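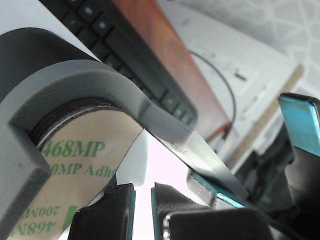 Do you peel the liner off double-sided tape before or after you stick it down?
After. One side of the tape comes bare off the roll, and that's the side you press on first. The liner stays put until you've run out of excuses and have to commit to the second surface.

I have strong feelings about this because I spent most of March attaching things to other things. It began with the little display by our back door, the one that tells us the temperature we could learn by opening the door. It had been held up by putty. The putty gave out at 3 in the morning and I went downstairs with a shoe, prepared to defend the household from a thermometer.

Hạnh Khương, my neighbor and the only person I know who owns a proper roller for this sort of thing, told me to stop buying the foam squares from the checkout line. She uses the thin transfer kind, the stuff that's all glue and no cushion. It is wonderful. It is also merciless. Foam will let you wiggle a bit while you pretend you meant to. Thin tape takes your first offer.

So I ruined a few. One display went up with a slope you could ski down. One trapped an air bubble right in the corner where my eye goes. And on one I cut the tape beautifully, trimmed it, admired it, and had covered the screen.

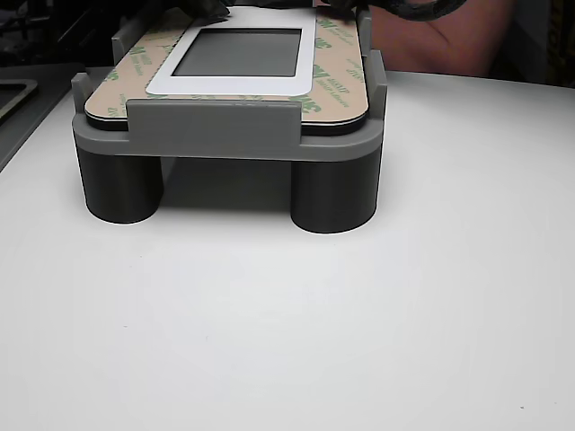 My method now is slow and dull and works on most evenings. Wipe the back of the panel, let it dry, and don't touch it again, even to check that it's dry (I have done this). Then find some way to keep the thing from skating across the table. I used to use my elbow. A cradle is so much better, something like that gray one with the upright tabs around the rim, where the panel sits flat and the tan liner with all its little green 3M logos faces up at you. Then press from the middle outward, and go over the edges twice. Gaetano Mancuso swears by a credit card wrapped in a sock. I've tried it, and it's annoyingly good.

Then leave it alone. I gave the back door display 11 hours, mostly by going to bed. It's still up there. It says 8 degrees, and I've just been outside without a coat, so I'd like a word with it.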